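Shared laundry room opens at Hutbridge

Residents of the Hutbridge building have somewhere closer to do their washing at last, and judging by the mood on the stairs this week, they are very glad of it. The new laundry corner opened on 29th March in the big shared room on the first floor, the same one people already use for desk work and for waiting out the rain, and it will serve all 43 apartments.

Until now, anyone without a machine at home had to carry their bags down the hill to the Upadhyay laundromat, a perfectly friendly place but a long walk with wet towels -- and longer still in November, as several neighbors were quick to point out. The residents' association spent 2,495 dollars on getting the corner ready, most of it on plumbing.
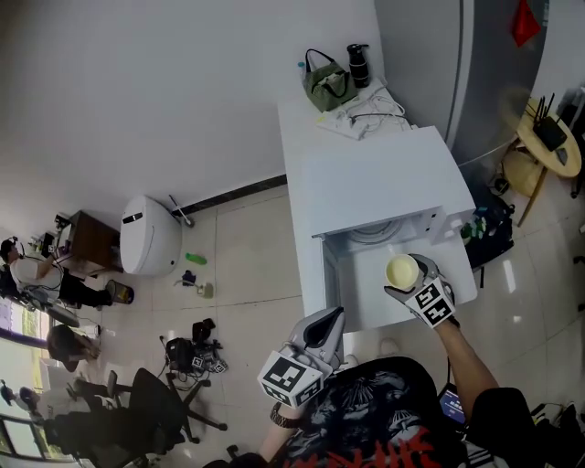 A small cup of pale yellowish liquid at the open door of the front-loading washer.

The washer is a white front-loader, and the room around it has kept its lived-in feel, with cream-colored floor tiles, a round wooden table and a desk where you can sit with your headphones on while the wash goes around. People are welcome to bring their own detergent, and the association kindly asks that everyone measure it out with care and go easy on the amount, as the building's water is soft and a little goes a long way.

Washes can be booked in slots of two hours, starting at 7 in the morning, on the sheet by the mailboxes. There is no charge for the first month. After that the association will settle on a small fee per load, and it would love to hear what people think is fair before it does. Notes can be left in the box at the Komwood Street entrance.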